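**Ninard Bed Linen - Queen Set, Leaf Print**
Catalogue no. 1561

The Ninard set is supplied by Tyagi for guest houses, student residences and private homes. It comprises one fitted sheet, one flat sheet and two pillowcases, all in the same colour and print. Covers and throws are sold separately and may be ordered in plain or printed cloth.
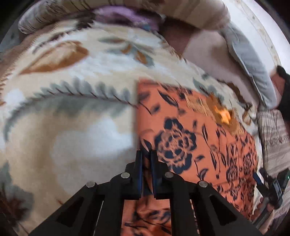

*Geta Stindard*

The fabric is pure cotton, woven to a close finish and washed once before packing. Customers should allow for slight shrinkage in the first two washes. The fitted sheet has elastic on all four sides and will suit a mattress up to 15 inches deep. For deeper mattresses, please ask for the extended size when placing the order.

Printed linen should be washed separately from dark or brightly coloured articles until the dyes have settled. A warm wash is recommended, with a mild detergent and no bleach. Line drying in shade will preserve the colour - direct sun over a long period may cause fading. Iron on the reverse side while the cloth is slightly damp.

Orders of 9 sets or more are packed in cartons and dispatched from our Sunday loading. Smaller orders are sent by parcel post. Replacement pillowcases are available singly under catalogue no. 715 and are cut from the same cloth, although a small difference in shade between dye lots is to be expected.

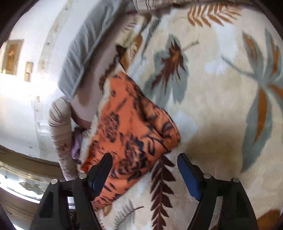 ## Returns and Exchanges

Unopened sets may be exchanged for another size or colour at the customer's cost. Linen that has been washed cannot be returned unless a fault in the weave or stitching is found.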